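Project report: the Skedden two-arm bench kit, reviewed by people who had to give it back
7 Oct 2020

Our course asks every group to take a commercial automation product, use it for a term, and write up whether a small business should spend money on it. Other groups got a label printer and a very polite conveyor belt. We got the Skedden bench kit, on loan from its reseller, Prornell, and we got flowers, because one member of the group has an aunt with a florist's shop and opinions about labor costs.

The question we set ourselves was narrow. Can the kit pick up a single stem from a table, hold it in the air, and let a second gripper do something useful to it, such as taking off leaves or passing it on to a bunch? A florist's assistant does this all day while talking on the phone. We wanted to know how far a student group could get in one term with the software as supplied and no phone.

What you get

The kit is sold as two arms, two parallel grippers, a camera module and a license for the control software, which is called Vishwakarma. The name is the most ambitious part of the package. There is a printed guide of 4 pages, one of which is a warranty card. The full manual is online and is much better, although it assumes you have already read it.

Setting up took us three lab sessions. The first went on finding a table that didn't wobble. The second went on discovering that the table was fine and one of the arms hadn't been bolted down properly. The third was setup. Once everything was fixed in place, calibration was painless: you jog each arm to a few known points, confirm on the screen, and the software works out where the arms are relative to each other. We checked it with a ruler and found no reason to complain, which was a disappointment to the member who had brought the ruler.

How we used it

You can program Vishwakarma in two ways. The first is a block editor, where you drag steps into a list. The second is to guide the arms by hand and have the software record the path. We used the block editor for getting to and from the table and recorded paths for everything near a flower.

Stems are a nasty thing to grip. They are thin, they bend, and no two are the same length. The default grip force is meant for parts that don't mind, so our first rose came up off the table in a shape no florist would sell. We turned the force down until the stem slid out, then back up in small steps. The slider in the software has no units on it. It goes from a picture of a feather to a picture of an anvil. Our final setting is recorded in the lab book as "two clicks from feather."
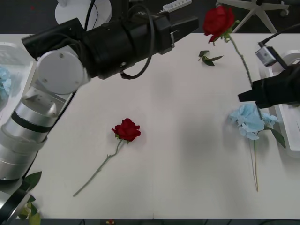 After that we ran the same test over and over: lay a stem on the table, pick it, raise it, hold it for a count of three, put it down. We did this 197 times with roses and stopped at that number when the lab closed. We called a run a success if the stem was lifted, stayed in the gripper and was not visibly crushed afterward. By that standard the kit did well on straight stems and badly on anything with a bend in it. The recorded paths always close the fingers in the same spot, and a bent stem is usually somewhere else.

Hydrangeas were harder. The heads are heavy for the stem, so gripping low makes the whole thing swing, and gripping high puts the fingers into the leaves. We tried a pause after the lift to let the swinging stop. It works, but the pause is long enough that you start to think about the assistant and the phone.

Taking off leaves with the second gripper is the part we had been looking forward to. We can report that it is possible. We can also report that the gripper has no view on which leaves. The block editor has a "pull" step that closes, moves back a set distance and opens, and if a leaf happens to be there, it goes. The aunt asked us whether it could leave the top ones on. We said we would look into it.

Support

We wrote to Prornell twice. The first reply came the next morning and fixed our problem (a cable, ours). The second, about the missing units on the slider, thanked us for our interest in grip force.

Would we buy it?

For a teaching lab, yes. The arms are solid, the hand guiding is easy to learn, and a new group could be lifting things by its second session if somebody checks the bolts. For a florist, no. The kit as sold repeats a motion very well, and flowers don't repeat. Using the camera to find each stem first would help a lot, but in our version of Vishwakarma that feature is in an add-on, and the add-on was not in the loan.

We'd like the next group to try softer finger pads. We ordered a pair from Vurnbridge in April and they arrived after the grippers had gone back in their boxes. They are in the second drawer, with the ruler.

Comments (4)

benchmonkey
Had this kit last year for sorting test tubes. Same slider. We ended up at "one click from anvil," so at least the range gets used.

stemcell_joke
Did you try laying the stems in a groove? Even a strip of folded card would keep the bent ones roughly where the fingers expect them.

report group
We thought of the groove the week after we handed this in. Thank you for confirming it was obvious.

tulipsandtorque
My parents run a flower stall and I've sent them the hydrangea paragraph. They would like to know what happened to the ones you pulled the leaves off.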